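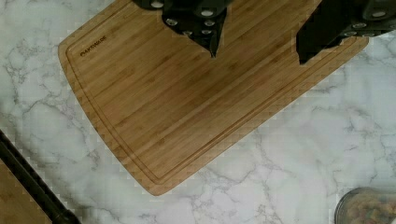 Compiled by Menaka Kumarasinghe, with corrections from Efe Abubakar
README, Risley kitchen set, version 7

This folder holds 76 short notes on one kitchen counter and the things that live on it. If you came for recipes, Rezaul Wanigasekara keeps those in the Waltivmont folder and guards them closely.

What's in it

Each note covers one object: what we call it, where it belongs, and which shelf it gets blamed on when it goes missing. The bamboo chopping board has the longest entry, with a paragraph on the juice groove and another on whether OAKYMADE is a fair thing to print on bamboo. Efe thinks it is. The paragraph stands.

Naming

One object, one name, lower case. "Chopping board" and "cutting board" are the same thing, and search will find either. A tray has handles. A board hasn't, whatever Dilani Kodikara wrote in version 2 -- she has since been sent the wording.
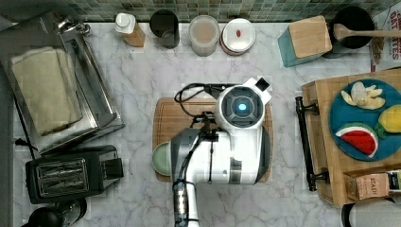 Places are given from the sink side, so "back row" means the jars and bottles against the mosaic tiles, and the knife block and the utensil crock count as back row too. Oats are filed under dry goods. The toaster is filed under toaster. Tea towels go with whatever they were last left on, so the beige one comes under dish rack until further notice.

Known problems

20 of the notes were written in October before we agreed on "worktop" or "counter", and they use both, sometimes in one sentence.
The jar entries don't say what the powder or grain is. Parveen Debnath has been asked.
"Bowl" and "plate" overlap badly at the shallow end.

Changes

Send them to Menaka, one object per message. Requests to rename the crock will be read -- slowly.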